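Home | Articles | Current issue | For authors | Contact

Reading time: 2 minutes

3. Night-time warming in the Urnport basin

3.1 Sites and measurements

Air temperature was logged at two sites, Hudau on the valley floor and Ollard on the ridge, from 1 July 2023 until the end of August. Both loggers stood at a height of 2 m over short grass and recorded a value every hour. After faulty readings were removed, 1,176 hourly pairs were left for study. Cloud cover was taken from the Urnport airfield record.

Nights were sorted into clear and cloudy groups. A night was called cloudy when more than half the sky was covered at every check between dusk and dawn. Mixed nights were left out.

3.2 Results

On clear nights the valley floor cooled faster than the ridge, and cold air settled at Hudau well before midnight. On cloudy nights the two sites stayed close together. Cloud and water vapour absorb part of the heat given off by the ground and send some of it back down, so the surface loses warmth more slowly. The effect was strongest when the cloud base lay below 600 m.

Wind also played a part. On breezy nights the air was mixed and the gap between the sites closed, even under a clear sky – these nights were kept in the clear group, which makes the contrast between the groups smaller than it would otherwise be.

3.3 Limits of the data

The record covers a single summer and says nothing about long-term change. It also cannot separate the effect of cloud from that of water vapour, as humidity was logged only at Ollard. 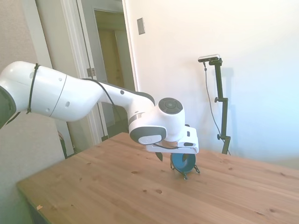
Figure 2. White robot arm with gripper above a wooden table.

A second limit is the ground itself. Soil at Hudau is heavier and holds more water than the thin soil on the ridge, and wet soil gives up its heat slowly. The method set out by Thái corrects for this, but it needs soil temperature at several depths, and these were not measured.

We use cookies to improve this site. Accept | Settings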